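My name is Iresha Munasinghe and I teach robots to do small, fiddly jobs at a place called Merholm. This page is for anyone who has ever asked me, "Does a robot have rules?" Yes! Loads of them, and quite a few are for the people standing next to it.

Our robot is called Roy. At the moment Roy is learning to work the switches on a power strip, the long sort with a row of sockets for plugs. You've probably got one behind your telly. It sounds like an easy job, but you've had years of practice at poking things with your fingers and Roy has only had since January.

## Rules for before we start

**1. Somebody is in charge of the stop button.** Roy has a big one, and it stops the arm straight away. Whoever holds it isn't allowed to make tea, look at their phone or chat to me about football. If they need the loo, we all wait.

**2. Nothing is plugged into the practice strip.** No lamps, no kettles, no chargers. Roy is practising switches, so switches are all Roy needs.
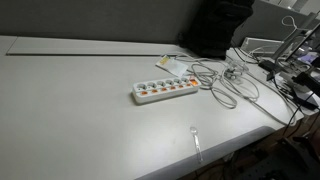

## Rules for when Roy is moving

Now for the fun part. We say "moving!" out loud, every single time, even if there are only two of us in the room. Then hands go behind the yellow line on the floor and they stay there until the arm has stopped.

The next rule is about speed. Roy *could* go faster than we let it -- much faster -- but a slow robot gives you time to notice that something is going wrong. My friends at Plorkari, who build robots for packing boxes, have the same rule for new jobs. Slow first. Quicker later, if it has earned it.

Then there's the pushing rule. Roy has to press gently, and if a switch won't move, Roy must stop and wait for a person. You know when a drawer gets stuck and you yank it and the whole thing lands on your foot? That's what we're trying to avoid.
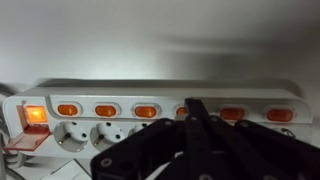

My favourite rule is "look again before you touch". A program called Turnix plans where Roy's gripper should go (a gripper is a robot's hand, more or less), and Turnix has to check its plan against what the camera can see. The tricky bit is that the gripper gets in its own way. Try holding your hand up close to your nose and reading a book past it! From down by the wrist, those black bars hide half of the fourth little switch, while the big glowing one at the far left is easy to spot. So Turnix isn't allowed to guess about a hidden switch. It has to move the arm back, get a clear view and look again.

## Rules for afterwards

We write everything down. Roy's notebook is up to try number 2564, and 1539 of those tries were good ones. The others go in the book as well, with a note about what went wrong. I used to feel a bit embarrassed writing "missed the switch" ten times in one afternoon, but those pages are the ones I read most.

We also have a rule that when we change something, such as a new bit of program or a tighter screw, Roy goes back to slow speed for the next 10 tries. Roy doesn't get bored. I do, a little.

## Can you use these rules at home?

Some of them, yes. If you've got a toy robot or a kit with motors:

- know how to turn it off before you turn it on
- say "moving!" so your little brother gets his fingers out of the way
- start slow
- keep a notebook

One rule that's just for you: please don't practise on real sockets or power strips. They're for grown-ups to sort out, and even I have to ask our electrician before I swap one. Use cardboard and draw the switches on -- felt tips are fine.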